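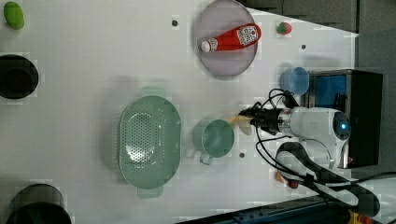
Attachment 1: Bench 3, overhead view, gripper at the green mug.

Ticket 216 – Replacement gripper fingers and cable management, Bench 3
Status: Awaiting budget approval
Raised by: Hashini Thambiah
Category: Equipment planning

Summary
The requester seeks approval to purchase one set of replacement gripper fingers and a cable dress kit for the arm on Bench 3. The attachment shows the current cable arrangement, with the black cables looping away from the wrist and lying across the tabletop toward the corner.

Log entry, 9:40 am
Requester advises that slack cable takes up usable workspace on the right side of the bench and should be addressed before the tableware program is expanded in December. The existing fingers are to be retained as spares.

Log entry, 11:15 am
Quotations reviewed. Nordin has offered the finger set at $400, excluding freight. Skoteder can supply fingers and dress kit together for nearly $1000, with delivery in three weeks. Jonholm does not stock a kit for this arm model and has been removed from the comparison.

Log entry, 2:05 pm
Finance has asked whether the cable work could be charged to the maintenance line. Advice provided: clips and sleeving may be treated as consumables, but the wrist bracket must be recorded as equipment. The requester was asked to separate the two amounts and resubmit the form.

Log entry, 3:30 pm
Revised form received. Rekari, as the integrator, has been asked to confirm in writing that a third-party bracket will not affect the service agreement – no purchase order is to be raised until that confirmation is on file.

Next action: Rekari to respond. Ticket remains open, priority normal.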